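**Ackermann play kitchens are heading to Roltau, and I couldn't be happier!**

February 20, 2015

Hi all, Leonie Bauerfeind here from Ackermann, with the news I've been sitting on for weeks. Our pretend-food lending library is opening its second branch, in the old Urnon shoe shop in Roltau. We'll have 231 kits on the shelves on opening day (the first branch started with 26, and I packed every one of them on my lounge room floor).

It works like a book library. Join up, pick a kit, keep it for three weeks and bring it back. We had 577 families on the books at the end of last year, and plenty of them drive in from Roltau, so it's high time we came to you! Mareike Reinholz will be running the new branch. She's taught preschool forever and has strong opinions about toy cheese.

Membership costs the same at both branches, and grandparents can borrow on the family card. Late fees? Still none.
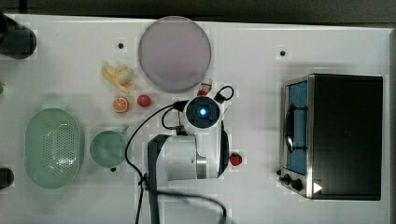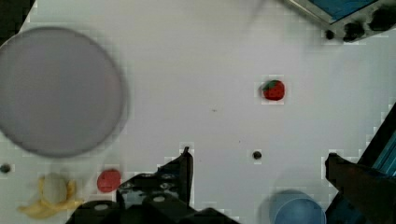 I get asked a lot which kit to borrow first. For two-year-olds I'd go with the fruit and veg box and leave the little pots for later. A plate, a banana and a strawberry like the ones in the second photo will keep my nephew busy right through dinner prep, and he's a tough customer. Older kids tend to head straight for the café kit, so book that one early.

Media enquiries: Deividas Paulauskas, Ackermann, Roltau branch.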